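How Does Selling Stuff Online Work?

By Killian Moulin
2019-04-23
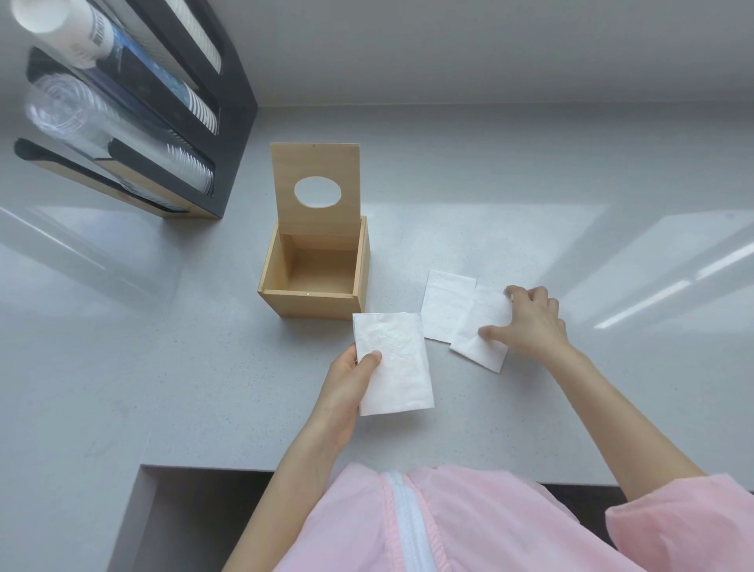

A wooden tissue box with its lid up, and some folded white tissues.

When I was nine I sold my scooter for eight dollars to a kid up the street called Anatole Carré. I wrote a sign in purple texta, stuck it on our letterbox and waited three days. Three days! These days your mum or dad would probably just pop it on a website and have a message before dinner.

So how does that work? Let's have a look.

What is a classified ad?

It's a little notice that says "I have this thing, do you want it?" Before the internet, people paid to print them in the newspaper. My nan read them every Saturday with a pencil behind her ear, circling the garden chairs. Every word cost money, so people squashed them down, and you'd get things like "Bike, red, gd cond, $20". (Gd cond means good condition. I thought it was a brand of bike for years.)

Online ads are mostly free and you can write as much as you like. A site called Jimis, which is the one people use in my town, had 1,092 ads up when I checked this morning. One was for a piano. One was for half a bag of gravel!

Who decides the price?

The seller does, but the buyer gets a say too. Say you want $200 for a drum kit. Somebody might write back and offer $150. You can say yes, say no, or pick a number in the middle. That's called haggling, and grown-ups have been doing it in markets for thousands of years.

If lots of people want the same thing, the price can go up. If it's only you who wants it, you might get a bargain. I got my desk that way, and I still reckon it's the best desk in Hotville.

Why do some ads go everywhere?

Because they're funny! People love sharing a good ad with their friends, even when they don't want to buy anything. I once read one for a couch written as if the couch was doing the talking. It was very grumpy about the dog.

Can kids do it?

Not on your own, sorry. Most sites say you have to be a grown-up to have an account. But you can help! You could choose which toys to sell, give them a good wipe and come up with the words. Tell the truth about any scratches or missing bits, and never put your name, school or address in an ad. Leave the messages and the meeting up to your grown-up.

Words to know

Seller: the person with the thing.
Buyer: the person who wants the thing.
Second-hand: owned by somebody else before you.
Haggle: to chat about the price until you both agree.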